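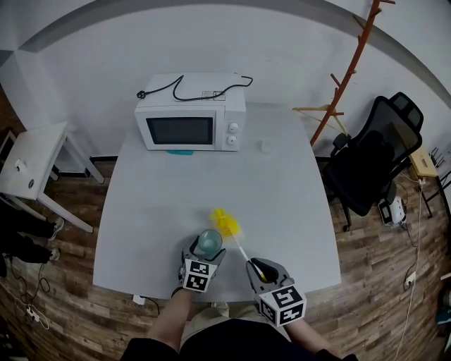 *Cup and bottle brush, with the microwave at the back of the table.*

# The break room at Borstead: a gallery of one

Lorraine Greenwood asked for a gallery of the small things in the Borstead break room, ahead of the vote on whether to refurnish it. I said I would do the words. I should say up front that I don't believe the room needs refurnishing, and I have read the Clerkby proposal twice. It wants $1000 for "a refreshed hydration and dining experience." I would like to know what was wrong with the table.

Only one picture goes up for now, so the notes run longer than a line or two. They are sorted by item.

**The cup.** Light teal, plastic, see-through enough that you can tell if someone has rinsed it properly. Clerkby would swap the plastic cups for a set of 12 ceramic mugs. Ramesh Chaturvedi is in favor. Ramesh has also chipped two mugs of his own since June, so I take his vote with some salt.

**The brush.** White handle, bright yellow bristles. It is made for bottles, and I have my doubts about a bottle brush in a cup. Shalini Jaiswal swears by it and says the trick is to turn the cup and keep the brush still. I tried it her way and my way and could not see a difference. Either one beats the sponge.

**The microwave.** White, two round knobs, dark glass in the door. You turn one knob and then the other and your soup gets hot, or hot enough. The proposal calls it "outdated" and suggests a model with a touch panel. The touch panel on the one upstairs quit after a single winter, and Erhan Gezer ended up eating cold rice for a week. I have yet to hear of a knob doing that.

**The cord.** Coiled on top of the microwave, plug and all. Fine by me – it keeps the cord off the table. I would still like a written rule about who plugs it in and who puts it back, and I don't expect to get one.

**The table.** White, rectangular, plain. Clerkby says a round one would "encourage conversation." Maybe so. It would also stick out where people walk, and we talk plenty as it is.

**The coat rack.** Orange-brown wood, short pegs, a hanger on it. Santosh Nigam thinks it belongs by the door. He may be right, and moving it costs nothing, which could be why it isn't in the proposal.

**The chair.** Black mesh, high back, armrests. An office chair at a lunch table looks odd to some people. Try it after a long morning before you vote to replace it.

Comments go to Lorraine. If you are for the new furniture, please say which item you would spend the money on first, and why.

Posted 22/12/2023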